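Gerkotley Folding Set
Data card and notes on the collar-first method
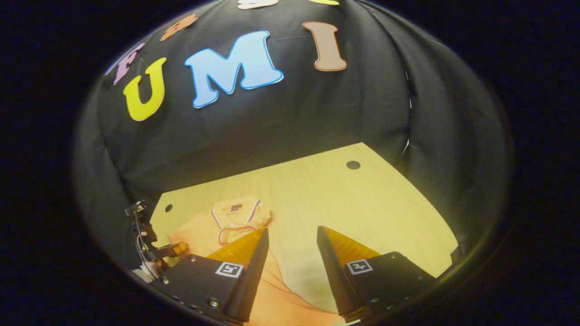 Wrist view from the hand-held gripper, polo shirt on the table.

Summary

The Gerkotley set holds 1334 two-handed demonstrations of shirt folding, recorded with hand-held grippers and no robot arm. We made it to test one idea: that a folding policy does better if it first learns to find and square up the collar, and only then learns the folds. We call this collar-first training. The set, the training code (Bikesska) and the results below are released together.

What is in each demonstration

One wide-angle video per gripper, the gripper path through space, and the opening width over time. Opening width is worked out from the square markers on the finger mounts, so the markers need to stay in view. Clips where a sleeve covered a marker for more than a second were dropped.

Each demonstration is split into 2 stages:

collar: from the start until the collar lies flat and faces the back of the table
fold: everything after that

The split point was marked by hand. Abhishek Prajapati marked all of them, and Bhupendra Malhotra checked a sample of 300. Where they disagreed, the later time was kept.

Setting

All clips were recorded on one wooden table with black cloth behind it. Foam letters are pinned to the cloth. They give the tracker something to hold on to, as plain black cloth made the path drift badly in early trials. If you record your own data to add to ours, put something with clear edges on the backdrop.

Method

The collar stage is trained alone until the loss stops falling. The fold stage is then trained starting from those weights, with collar clips mixed in at one in four. Without the mixing, the policy forgot how to deal with a turned-under collar.

Results

We ran 132 trials on the Dhillon two-arm bench, half with collar-first training and half with the usual single-stage training. Collar-first gave more finished folds on polo shirts. On T-shirts without a collar there was no clear difference. Long sleeves were worse under both, mostly from the cuff slipping out during the second fold.

Known problems

Both recorders were right-handed, and the right gripper nearly always moves first.
Lighting hardly changes – expect trouble under daylight.
Path files from the first Sunday session use the old Gindinov axis order. Run fix_axes before loading them.

Contact

Open an issue in the Bikesska repository and give the clip number.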